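Stacked laundry unit

A stacked laundry unit is a pair of front-loading machines placed one above the other to save floor space. Each has its own round door with a glass porthole and a perforated metal drum.

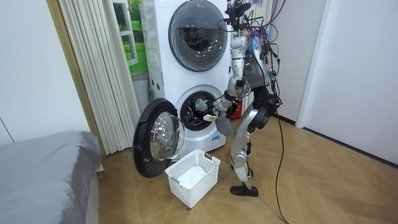 Loading height is the main drawback. Items in the lower drum are reached by bending or crouching — a pedestal reduces this but raises the upper controls. Care tags should be read before loading; cottons marked 80 must not be washed hotter.

See also: Drum, Door seal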